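Sastness Robotics Boards > Manipulation > Learning and Vision

Thread: Training on fake reflections got us past the shiny teapot problem!

kettle_logic
Posted Jan 20, 2019

Long post, sorry, I've been wanting to write this up for weeks. Some of you will remember me complaining last June that our wrist camera pose estimates went to pieces as soon as we swapped the ceramic tea set for stainless. Everyone said use matte spray. We didn't want to use matte spray! People don't own matte teapots. So Fadime Eren and I (we share a bench in the Presberg lab) kept poking at it, and we finally have something I'm happy to show.

Fixed camera first, then the wrist.

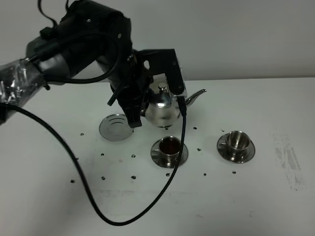
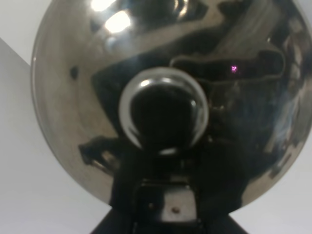

Why it's hard

Look at how much of the wrist view is reflection. The network has almost no surface texture of its own to hold on to. What it gets is bands of silver and black that slide over the metal every time the arm moves, and a good part of the black is the gripper looking at itself. Our old model learned those bands very well. It was great on the training bench and useless once we moved a lamp.

The depth camera is no help either. On polished steel we get holes, and worse, we get depth values for things that are in the reflection. The pot reads as a cave.

What we did

1. Built plain meshes of the teapot, cup and saucer. Nothing fancy, the knob and the spout got the most care.

2. Rendered 2000 wrist views with a perfect mirror material, and put a different environment map behind every one. Kitchens, parking lots, plain gradients, random noise.

3. For each pose, rendered the same view again with a different environment and asked the network to give the same keypoints for both. Same shape, same pose, nothing in common in the reflections. I think this pairing is where the gain comes from.

4. Put a rough black model of our own gripper into the render so it shows up in the mirror. Fadime's idea, and I was against it because I thought it would teach the net to cheat. I was wrong.

5. Fine-tuned on 30 real frames, labeled by hand (never again).

Keypoints are the knob, the spout tip, the handle and points on the rim. The controller just drives the knob keypoint to where we want it in the wrist image before closing in. There's no depth anywhere in the loop.

How it does

We tested under three lighting setups: overheads only, overheads plus a desk lamp, and blinds open. The old model was decent in the first and fell apart in the other two. The new one holds up in all of them, and the error with the blinds open is so close to the overheads-only error that I reran it to check I hadn't loaded the wrong folder. I hadn't!

It still has trouble with the inside of an empty cup. A concave mirror flips everything and the rim points jump to the wrong side. Ideas very welcome.

Happy to answer anything. I'll put the render script up once I've taken the hard-coded paths out.

moth_and_lamp
Reply 1

This is lovely. I've had a box of steel bowls under my desk that I've been avoiding for a year.

Question on step 3. Is the consistency term on the heatmaps or on the final coordinates? We tried something similar on glass jars and putting it on the coordinates made the heatmaps go wide and mushy.

kettle_logic
Reply 2

Heatmaps! Coordinates gave us mush too. We compare the two heatmaps directly and keep the normal supervised loss on both, so it can't get lazy and output a blob in the middle for everything. Without the supervised part it does exactly that, it finds one happy blob and stays there forever.

rank_deficient
Reply 3

Nice work but I'm going to be the grump. You changed at least two things at once. The old model never saw the gripper reflected and never saw varied environments. How do you know the pairing matters? You could have gotten the whole improvement from plain environment randomization, which people have been doing for years. "I think this is where the gain comes from" is carrying a lot of weight.

Also, one teapot. A round one. With a knob on top, which is the easiest keypoint on earth.

kettle_logic
Reply 4

Fair on the first part. We have the run with varied environments and no pairing, I just left it out because the post was already huge. It lands between the old model and the new one with the lamp on, and it's closer to the new one than I'd like, if I'm being straight about it. With the blinds open the gap is wider. Three seeds each, and the ordering is the same in all of them, but I wouldn't put it in a paper on that alone.

Second part, also fair. I'd push back a bit on the knob though. It's easy for you and me. In the wrist view it's a bright rim with a nearly black middle, next to a pile of other bright curves and black patches, and the old model locked on to a highlight on the side of the metal all the time.

rank_deficient
Reply 5

OK, that's more convincing than I expected, and thanks for posting the number that hurts you. Or the direction of it anyway. I'd still like to see it on something without a handle or a knob. A plain steel bowl. My bet is that it fails and that your keypoints are doing more than your pairing.

moth_and_lamp
Reply 6

I can take that bet, I have the bowls. Send me the script when the paths are out and I'll run it at Millodton, our room has terrible windows so it should be a decent stress test.

feren
Reply 7

Fadime here, I finally made an account. A couple of details kettle_logic skipped.

The gripper model in the renders is very crude. Boxes and plates, all one flat black. I tried a nicer one with the right bevels and it made no difference that I could measure, so don't spend an afternoon on it like I did. What did make a difference was moving it. If the reflected gripper always sits in the same part of the mirror, the net uses it as a ruler, and that was the cheating we were worried about. Jitter the finger opening and the mount offset and it stops.

And on rank_deficient's bowl: I agree with you more than my benchmate does. A bowl has no orientation around its axis, so there we'd only be asking for a rim. I expect the rim to work and everything else to be meaningless.

Lâm Lâm
Reply 8

Very happy to see this thread! We do cutlery sorting at Salinas and spoons have the same concave problem as your empty cup. What helped us was giving up on the inside completely. We only label the outer edge, and mask out the bowl of the spoon during training by filling it with random stuff, literally random crops from other photos. The network learns that whatever is in there is garbage and stops looking.

For a cup I would do the same from the rim inward. Then it also shouldn't care whether the cup is empty or has tea in it, and I see you have both on the table.

kettle_logic
Reply 9

Oh that is so good. And cheap! We've been trying to render the inside more and more accurately, with extra bounces and everything, when we could just fill it with junk. Tea in the cup does give us a different failure from the empty one (the liquid surface gets picked as a second rim), so one trick that covers both would make my month.

Fadime is already cropping photos.

slow_servo
Reply 10

Dissenting opinion from somebody who has to ship things: polarizing filter, diffuse light tent, done. I like the research, I do, but if the station is fixed you control the lighting and the problem is gone before lunch.

rank_deficient
Reply 11

A polarizer won't do much for you on bare metal. The reflection off steel doesn't polarize the way it does off glass or water. The tent I'll give you.

slow_servo
Reply 12

Fine, the tent then. I stand by the tent.

feren
Reply 13

For a fixed station I'd use the tent too. Our arm has the camera on it and goes in close, and the arm itself is a large black object inside whatever tent you build. You'd get a beautiful soft white reflection with a gripper in the middle of it. It would still make the lamp problem go away, so I may try it as another baseline.

moth_and_lamp
Reply 14

Please do, and please post it even if it beats you. Also what loss weight did you settle on for the consistency term? I'm setting up the config for the bowls tonight.

kettle_logic
Reply 15

Same weight as the supervised loss. We tried ramping it up slowly over training and it came out the same, so I took the schedule out to keep the code short. Script goes up in this thread as soon as Fadime has finished with the cup crops, and I'll add the no-pairing run to the first post so rank_deficient can sleep.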